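Last updated Sunday, March 23, 2025

My sister's kids come to us for most of the school breaks, and every year I promise myself I'll have something in the closet besides the same tired deck of cards. This winter I finally gave in and got one of those flip-up guessing games, the kind where you ask "Does your person have a hat?" and knock down everybody who doesn't. I've had it long enough now to have opinions, so pull up a chair.
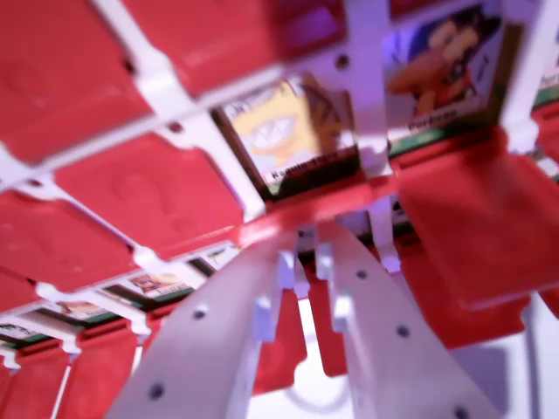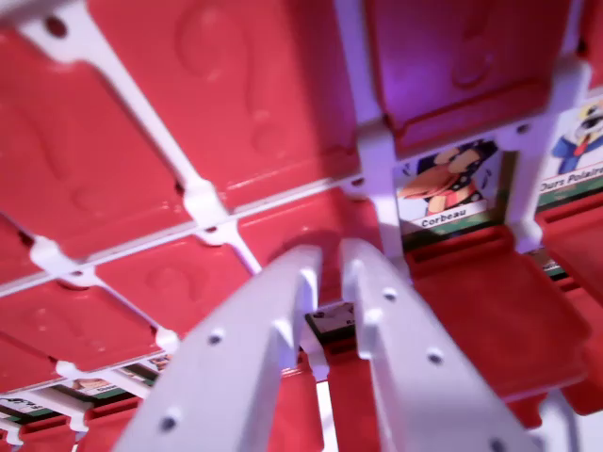 I'll start with what I like best, and that is how little there is to explain. My nephew had the idea of it before I'd finished reading the rules out loud, and my mother, who dislikes learning games on principle, was beating us all by the second evening. The question marks molded into the backs of the red tiles are a sweet touch, too. They're the same red as everything around them, so you hardly notice them until the lamp catches the curves, and then there they are – a whole crowd of secrets lying face down. I find that very satisfying for some reason, and so do the kids!

The hinges are what I worried about most. I had a set from Hamel years ago (a yard sale find, to be fair to them) and half the doors popped out every time somebody got excited. On ours the tiles have stayed put so far, though they're a bit stiff, and small fingers tend to push down two at once. You'll hear a lot of "wait, I didn't mean that one." We just let people stand it back up and carry on.

Now for my grumbles. The cards slide into the slots, and they're small. So is the lettering under the artwork, and with my eyes I end up leaning over the board with my glasses pushed up on my head. Getting the cards in the first time took me 36 minutes and a pot of tea, and I put two in the wrong way around. I'd do that part the night before, if I were you, and not with an audience. Glossy red plastic also shows every fingerprint, so keep a soft cloth handy if you're serving anything buttery.

I do love the cartoon characters, I'll say that. The children argue over them happily, and the questions get very silly once "Is it a person?" stops being a useful place to start.

Would I buy it again? Yes, I would, and I'm already thinking of one for my neighbor's grandson, whose birthday is in April. Four stars from me, with the missing one for the tiny print.

Comments

Everett Dunleavy wrote:
We had the same trouble with the cards. A pair of blunt tweezers helps a lot with the corner slots.

Marcy in Ohio wrote:
My two play this every night before bed. Do you store yours with the cards in or out?

GrandmaTess wrote:
Stiff hinges here too, but they loosened up after a couple of weeks. Lovely review, thank you!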